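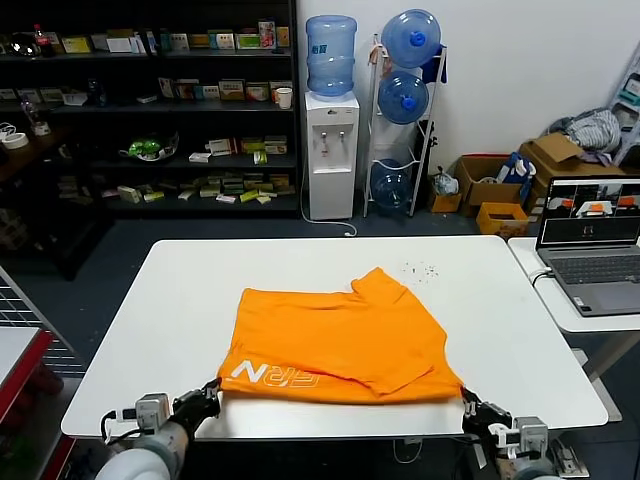
Two arms hold the hem corners of an orange T-shirt at a folding station. The laptop beside the table shows the camera feeds.

House rules for the folding table

Written procedures for robot cells that handle soft goods are usually adapted from procedures for rigid parts. The adaptation is often poor. A bracket is either in its fixture or out of it, and the inspection sheet can say so with a check mark. A T-shirt has no such condition. It can be flat, nearly flat, folded over one sleeve or bunched under itself, and two operators looking at the same shirt will record it differently unless a document tells them what to write.

Skaleck, which builds and tests two-arm folding stations, spent most of a year on that document. The version now in use at its Conavholm site has 209 numbered clauses, down from 485 in the first draft. Kastriot Nikolovski, who edited both, removed the clauses in batches, starting with those that repeated the machine manual.

"The first draft told people how to turn the power on," Nikolovski says. "They had that already, on a card. What they did not have was a definition of a finished fold."

The definition now takes up the longest section. A fold is finished when both grippers have opened, both arms have withdrawn past the table edge, and the garment has remained in place for 2 seconds. A sleeve that lies across the front of the shirt is acceptable. A sleeve that projects past the folded side is recorded as a fault, even if the rest of the garment is square. Collar position is noted but not graded.

Grip rules come next. Hem corners are the preferred holding points for a two-arm move, one gripper to each corner, with the fabric between them free of the table edge before any lift. Printed areas may be folded over but may not be pinched. The clause on prints was added after operators at Setunham, the company's second site, reported that grippers closing on heavy lettering held less reliably than on plain knit. Skaleck logged 3,649 grips before accepting the change, and Nikolovski regards the evidence as adequate for cotton and thin for everything else.

Table condition produced the most argument. The procedure calls for a plain white surface with a clear margin on every side of the garment, wide enough that neither arm has to work over the edge except at the start of a move. The surface is wiped at the start of a shift and whenever lint or debris can be seen on it. Some operators wanted a fixed interval instead, on the grounds that "can be seen" depends on who is looking. The wording stayed. A fixed interval was tried at Setunham in January and abandoned – dark garments shed at very different rates, and the schedule was wrong for most of them.

The camera clauses are short. Each wrist camera is checked for a secure mount and a clean lens. Its cable is given enough slack for the full turn of the wrist and is kept out of the path of the fingers. All feeds are viewed on the station laptop before the first garment is placed, with the operator confirming that each panel shows the view named on its label. The laptop sits on its own table. Typing on the work table moved the garment enough to spoil a run, and the separate table has been mandatory ever since.

Nothing in the document replaces the safety assessment for the cell, and its first page says so. Entry, stop functions, speed and force limits are all handled there. The procedure adds one local restriction: hands stay off the garment while either gripper is closed. Straightening a wrinkle during a hold is recorded as an intervention, and the run is excluded from the results.

Demchenko, a laundry equipment supplier, has asked to use the text for its own trials and has proposed separate grading for towels. Nikolovski has agreed to the first request. The towel section is in draft, with the corner tolerances still blank, and is due for review with the next revision.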